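Wrist Camera Grasping: Tollbridge Robotics Club, Spring Talk
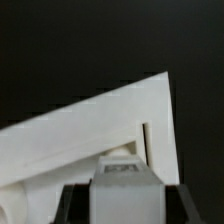 Speaker notes by Ifor Gape, club mentor. Last edited 5th February.

Slide 1. Leave this up while people sit down. The view is from the arm's wrist, looking down at the gripper. Point out the two dark fingers and the frosted block between them. The small gray patch on top of the block is worth a mention too. The big white piece takes up a lot of the view, and I come back to that on slide 4.

Slide 2. Who we are. We meet in the Clovarmont building after school. Most of the students had never wired a motor before they joined. Thank the parents who drive.

Slide 3. The task. Pick up a block, carry it to the tray, set it down flat. The Gomex round gives each team 7 blocks and one try per block. No remote control once the run starts. Somebody always asks if you can restart. You can't.

Slide 4. What the camera sees. Ask the room how much of the picture is useful. The students' first program looked at all of it and kept finding edges on our own white parts. They fixed this by masking the top of the image and searching only near the fingers. Took two meetings.

Slide 5. Numbers. 345 practice grasps logged before winter break. 77 of those were drops or misses. Don't read the table out loud, just say that most of the misses came from starting too far to one side. (Grajales school had the same trouble, if their coach is in the room let her speak.)

Slide 6. Lighting. Soft light worked better for us than the desk lamp. Dark background helps with white parts. Skip this slide if we are past the halfway mark.

Slide 7. Next steps. Slower closing speed, better logs, a spare set of fingers. The contest is in May.

Play the video here. Check the sound first, it was too loud last time.

Questions. Likely ones are cost, hours per week, and what age you can start. The sign-up sheet is by the door.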